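MacKinnon Street Hall - monthly walk-round
Done 21st May by me (Yaryna Hordiienko), keys from Antonina Dmytriv

Same list as last time, my scribbles after each one. Sorry it's long, I had a cuppa and got carried away.

Front door and ramp - OK. The closer has been adjusted and it doesn't slam any more, hooray! Ramp grip strip is lifting at the bottom corner, I've stuck it down with tape but it wants proper glue.

Exit signs - one out, the one by the kitchen. Tube or battery, I couldn't tell. Antonina is ringing Jesis about it.

Extinguishers - all on their hooks, tags in date until July. The kitchen one had a tea towel hung over it again. Please don't!

Fire blanket - OK.

Smoke alarms - pressed the test button on every one I could reach with the broom handle. The storeroom one is too high for me, needs the tall ladder and someone to hold it.

Kitchen - urn lead is fine, no browning at the plug. Fridge seal has gone a bit mouldy, colour of an old tennis ball, so I gave it a scrub with bicarb. Hot tap still runs very hot, the sign above it has fallen down behind the sink and I'll print another.

First aid box - short of the wide plasters and the eye wash. I'll grab 2 of each from the chemist.

Toilets - OK apart from the wobbly seat in the accessible one. Tightened it, but the bolt is stripped so it'll be loose again in a week or so. Can we just buy a new one? The Inik ones are around 30 dollars.

Stacked chairs - NOT OK. Stacks were 11 high against the side wall and they lean. I pulled them down to eight, and I'd love it if everyone stuck to that.

Leads and power boards - mostly good. No boards plugged into other boards, which is a first. The Jumine heater has a nick in its cord near the plug, so it's tagged and in the cupboard, don't use it.
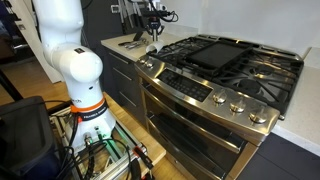
Item 11, leads and connectors: black cables at the base of the arm.

Floor - one board near the stage is proud and I caught my toe on it. Chalked a circle for now.

Outside bins and path - OK, but the gutter over the side gate is full of leaves and it drips right where people stand. Needs doing before the winter rain sets in.

Still open from last time: storeroom light switch, gate latch. Keys are back with Antonina.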